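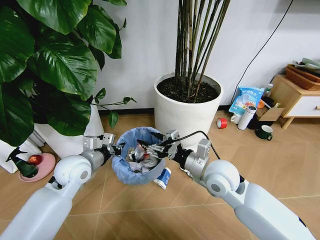
Kocabaş 복싱 체육관이 6월에 연 공개 훈련일에 다녀왔다. 역에서 걸어서 10분 걸렸고, 입구는 건물 뒤편 계단으로 내려가야 나온다. 오전 10시에 문을 열었는데 이미 줄이 계단 위까지 서 있었다. 접수대에서 이름을 적고 손목띠를 받았다. 붕대 포장지나 간식 봉지는 하늘색 비닐을 씌운 작고 둥근 휴지통에 버리면 된다. 신발은 갈아 신어야 링 주변까지 들어갈 수 있다.

첫 순서는 Drukine 팀 소속 선수들의 미트 훈련이었다. 라이트급 두 명이 3분씩 여섯 라운드를 돌았다. 가까이서 보면 주먹보다 발이 먼저 눈에 들어온다. 키가 큰 쪽은 잽을 던진 뒤 왼쪽으로만 빠지는 버릇이 있었고, 코치가 라운드마다 같은 지적을 했다. 4라운드부터는 오른쪽으로도 몇 번 돌았다.

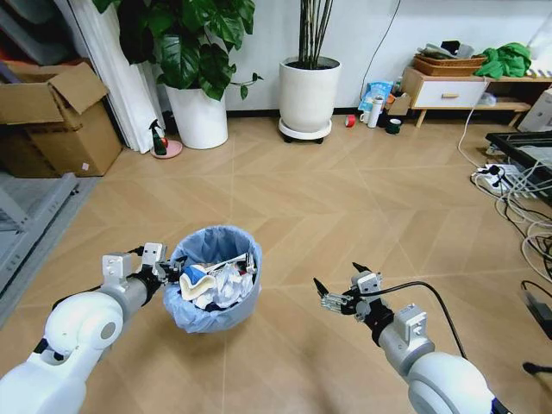

이어서 스파링이 있었다. 헤드기어를 쓰고 16온스 글러브를 꼈으며 강도는 낮게 잡았다. 관람석은 접이식 의자 200석이고 나머지는 서서 봤다. 나는 청코너 쪽에 앉았는데 기둥 때문에 반대편 로프가 잘 안 보였다. 다음에 가는 분은 본부석 맞은편에 앉는 편이 낫다.

점심 무렵에는 체험 순서가 있었다. 줄넘기 300개를 채우면 샌드백을 한 라운드 칠 수 있다. 나는 중간에 네 번 걸렸고 다 채우고 나니 종아리가 당겼다. 샌드백은 Fumomell 제품이었는데 아래쪽이 꽤 단단해서 몸통 높이로만 쳤다. 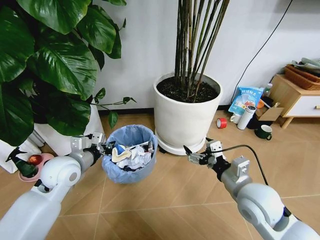
오후에는 가을 대회 설명회가 열렸다. 주최사 Sadideo는 아마추어 경기와 프로 4회전 경기를 같은 날 치르겠다고 했다. 계체는 전날 저녁이다. 좌석은 310석만 판다고 하니 작년보다 적다. 중계 여부를 묻는 질문이 나왔지만 아직 정해지지 않았다는 답이었다. 아마추어 참가 신청은 체육관 접수대에서 직접 받는다.
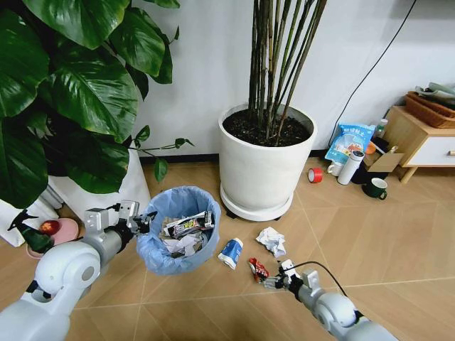

휴지통과 빨간 과자 봉지

설명회가 끝난 뒤 링을 잠깐 개방했다. 올라가 보니 바닥이 생각보다 푹신하고 로프는 팽팽했다. 오후 5시에 정리가 시작되어 나왔다. 주차장은 좁으니 차는 두고 가는 것이 좋고, 물은 챙겨 가야 한다. 안에 있는 자판기는 동전만 받는다.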